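Subject: Re: Smoothing sheets with the hand-held grippers
From: Mererid Beddoe
To: Clullix demonstrations list
Date: Thu 27 February

Nusrat Bajwa wrote:
> We have 121 bed-making demonstrations from Harnex now and the policy
> still gives up on the sheet halfway. It grabs, lifts, and then sort of
> hovers. Are other people pulling creases out with one hand or two?
> And do you start at the near side or the far end?

Hello Nusrat, and hello everyone,

Lovely to see somebody else wrestling with bedding! I had the same hovering all through August, and I'm afraid a good part of it was me. I would grab the cloth, stop to have a think about where to go next, and of course the robot learnt the thinking along with everything else.

What helped was deciding on the whole stroke before closing the jaws. I use two hands, one gripper to hold the sheet down and the other to pull, and I work from the far end back towards myself. Long straight folds come out quite well that way. The fine wrinkles along the side are another matter — I mostly press those flat with the jaws open, and I'd be very glad to hear of something better. Tudur swears by teaching it over the remote control arms instead, but I find I lose all feel for how tight the cloth is.

I threw out 14 of my early recordings for dithering and didn't miss them. Patterned sheets are worth having in the mix too, as ours was hopeless on flowers when it had only ever met plain white.

Iestyn, if you still have your notes on wrist angle, would you post them again? I've mislaid my copy.

All the best,
Mererid

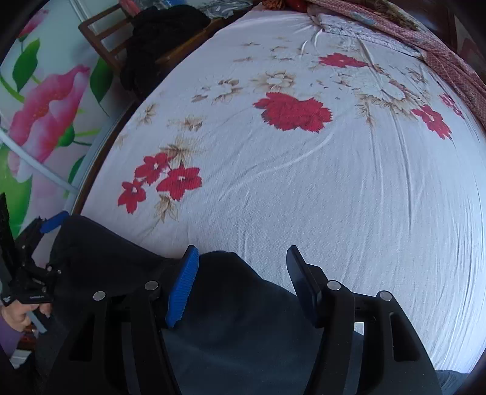
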